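首页 产品 服务 词条 联系
打印本页 | 用电子邮件发送

Niltach 卡片分拣套件

Niltach 是 Idton 公司推出的一套桌面操作套件，供已有机械臂的用户加装，用于抓取、插放和取出卡片类薄物。套件由一只多指灵巧手、腕部支架、控制软件和一组练习任务组成，不含机械臂本体。主要用户为高校实验室、职业院校和展厅。同系列另有面向瓶罐类物品的版本，两者软件相同，手指指腹的材料不同。

名称与来历

Niltach 最初是 Stenstead 实验室的内部项目代号，项目负责人为 Shafiq Selvanayagam。早期样机只有两根手指，能夹起卡片，但插入窄槽时常把卡片边缘压弯。Idton 接手后改用多指结构，并保留了原代号作为产品名。腕部支架由 Vondráček 工厂加工，该厂也承担灵巧手的返修。

组成

灵巧手：手指由腱绳驱动，可单独弯曲。空手状态下可用手拨动，断电后不锁死。
腕部支架：用于在手腕侧面安装附件，随套件提供两种长度。
控制软件：安装在用户自己的笔记本电脑上，通过网线与机械臂控制器连接。软件包括示教录制、轨迹回放和抓力设定三个部分，界面有中文、英文和捷克文。
练习卡：一套 100 张，厚度一致，正面印有图案。
任务手册：纸质一册，电子版随软件更新。

卡片架不在标准配置之内，用户可以自行制作或选购。手册对架子的要求只有两条：槽口应宽于卡片厚度的三倍，架体放在桌上不得晃动。

工作方式

操作分为示教和执行两个阶段。示教时，操作者引导手臂完成一次取卡或插卡，软件记录手臂位姿和各指的弯曲量。执行时，软件按记录的轨迹运动，在接近槽口的一段降低速度，并根据指端受力修正方向。受力超过设定值时，手臂停在原处等待确认，不会自动重试。

软件不要求架子摆正。架子移动或倾斜后，用户需重新标定两个角点，标定数据单独保存，原有轨迹可以继续使用。手指遮住槽口是插卡中较难处理的情形，手册建议手从架子侧前方进入，卡片露出指端的部分不少于其长度的一半。

练习任务

手册中的任务由易到难排列：
一、从桌面拾起平放的卡片。
二、将卡片从一只手的固定位置移到另一位置后放平。
三、在分格木架的槽中插放和取出卡片。

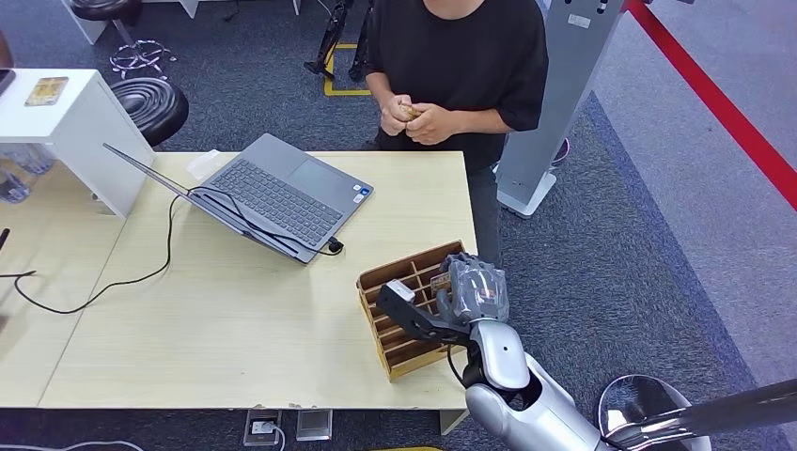

四、按图案将卡片分组，每组放入同一排槽。
五、在架子位置改变后重复第三项。

第四项需要用户另接摄像头，识别模型不随套件提供。

性能与评价

Idton 给出的连续测试条件为 1000 次插放，测试期间不更换指腹。一次完整的取放循环用时与轨迹长度有关，产品资料没有列出统一数值。灵巧手的保修期为 2 年，指腹和腱绳属于耗材，不在保修范围内。

用户意见集中在两方面。示教部分上手较快，没有编程经验的学生也能在一节课内录下可用的轨迹。指腹沾灰后容易打滑，需要经常擦拭，手册对此只有一句说明。另有用户提到腕部线缆偏长，手臂低位运动时应先用扎带固定。

租用与培训

套件可以购买，也可以按学期租用。租用方式包含一次上门安装和半天培训，培训内容为示教、标定和耗材更换。手册共 160 页，培训只涉及前三章。返修件寄往 Vondráček，软件问题由 Idton 远程处理，电话支持逢周三暂停。

参见：灵巧手；示教编程；末端执行器

打印本页 | 用电子邮件发送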